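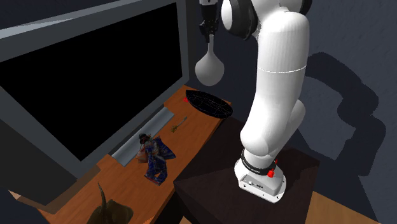

Denell Automation – Planning and Purchasing Team, Stidbridge

Section 2: Before you order

Work through this section before you send a purchase request for a tabletop arm cell. It covers the arm, its stand, the desk beside it and the gripper. Software licences are in Section 3.

1. Write down what the arm will pick up. List the shape, the weight and the narrowest point of each item. A bulb-shaped item with a narrow neck can be held from above by the neck, as in the layout at the top of this page. A flat tray needs a different grip and may need different fingers.

2. Choose the stand. We plan for the arm on its own pedestal table, next to the work desk and separate from it. Price the pedestal as its own line.

Caution: Do not bolt the arm to an ordinary desk to save money. The warranty on the Cele arm does not cover it.

3. Measure the room. Allow a clear floor area of 195 cm by 172 cm for the pedestal and desk together. Measure to the skirting board, not the wall.

4. Check the height above the stand. The upper link can arch well above the base, so look for shelves, lamps and cable trays.

5. Decide where the monitor goes. If it stands at the back of the desk, include it in the layout drawing as an obstacle.

6. Build the layout in Sodis before you ask for quotes. Put in the objects you really expect to handle, including awkward ones such as figurines and thin sticks. Save the file with the request.

Note: A simulated layout will show up problems with reach and clearance. It is a poor guide to grip on glossy surfaces – ask the supplier for a trial with your own items.

7. Fill in the budget sheet. Enter the arm, pedestal, gripper, spare fingers, delivery and training on separate lines. Add £500 for cabling and a socket check.

8. Send the sheet and the layout file to Gorazd Yordanov. Requests for the current budget year close at the end of May.

Caution: Do not accept a delivery slot until the floor area in step 3 has been signed off.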